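When I reach Tassanee Suwannarat on a Monday morning she has already been up since 5, and she apologizes for the kettle, which whistles right through my first question. She teaches evening watercolor classes in Brikdale, and she came to painting late, after 26 years of keeping the books for a shipping office.

"I thought I would sleep in when I retired," she says, laughing. "I slept in for one week and I was so bored! So I signed up for a class, and I was terrible — really terrible — and I went back anyway."

Her first teacher, Decha Suksawat, had everyone paint the same pear for most of August. She still has hers, in a drawer under the good tablecloths.

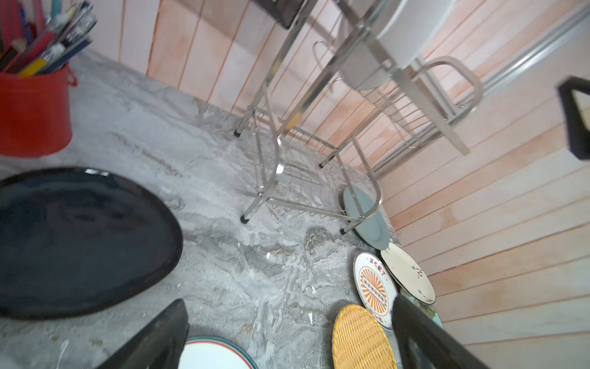 What she remembers best is how quiet the room got once people stopped worrying. "You hear the brushes in the water, and somebody's stomach, and that's all," she says. "My husband asked what we talked about for two hours. I said, well, nothing, and it was lovely."

Her own students get a gentler start (no pears, she promises), and they can paint whatever they carry in from home. One woman has been working on her late mother's teapot since the spring, and Tassanee is in no hurry to see it finished. "She'll tell me when it's done," she says, and gets up to see to the kettle again.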